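The owner of Warnetti, a repair shop for sewing machines and overlockers, has been fixing other people's machines for 13 years. She works out of the back half of a double shopfront and sells thread, bobbins and reconditioned machines from the front. She asked us to use the shop's name and leave hers out of it, as she gets enough phone calls at home already.

She started as a machinist at Rotier, a curtain maker that used to have its workroom on the same street. When a machine went down there, the wait for a mechanic could be a week, so she began opening them up herself.

"I wasn't meant to," she says. "But I was paid by the piece, and a machine that doesn't run doesn't pay. I learnt timing first, then tension, then everything else when it broke."

Most of what comes through the door is domestic. People bring in a machine that was their mother's, or one they bought in autumn and haven't threaded properly since. The commonest fault is lint packed under the needle plate. The next is a needle that should have been thrown out long ago.

"They'll spend good money on fabric and then sew it with a needle that's been in there for two years," she says. "Change it every big project. If you hear a popping sound as it goes through, change it now."

She charges a flat rate for a service and quotes separately for parts. A service takes her most of a morning if the old oil has set hard. She won't start a repair that costs more than the machine is worth without ringing first, and some customers tell her to go ahead anyway.

The last year has been the busiest she has known. People at home wanted to sew masks, then wanted to sew other things, and machines that had sat in cupboards came out by the carload. At the worst of it she had a seven-week wait and had to stop answering the phone before lunch.

"I had them stacked along the hallway with tags on. I'd go to bed and think about bobbin cases."

Parts were the other trouble. She buys belts and feed dogs from a wholesaler called Somboon, and for a while nothing arrived at all. She took to stripping machines that were past saving and keeping the good pieces in labelled jars. She still does it, and says she should have been doing it years ago.

Asked what she would buy if she were starting out, she says an older mechanical machine with a metal body, serviced, and with the manual. She has nothing against computerised models but finds the boards expensive to replace.

"If you want 200 stitches, buy one. Most people use 3. Straight, zigzag, buttonhole."

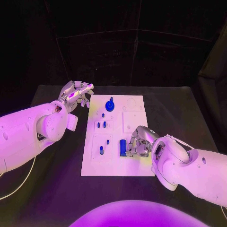
She would like to train someone. She had an apprentice of sorts, a young man who came in on Saturdays, but he moved away for full-time work and she hasn't found another. The TAFE near her stopped running its textile mechanics subject, and she says the people who ask about the job tend to want it part-time and close to home. She is happy with that, if they'll stay long enough to learn it.

"It takes a couple of years before you can hear what's wrong. Before that you're guessing and pulling covers off."

In October she plans to run a Sunday class on basic care, covering cleaning, oiling and changing a belt. The class will be held in the hall at Udaritz, the craft centre around the corner, and people will need to bring their own machine and a small brush. There are 7 places. She asks that nobody brings an overlocker to the first one.

"Overlockers are a whole other day," she says.

Bookings are taken over the counter at Warnetti. The shop is closed on Mondays.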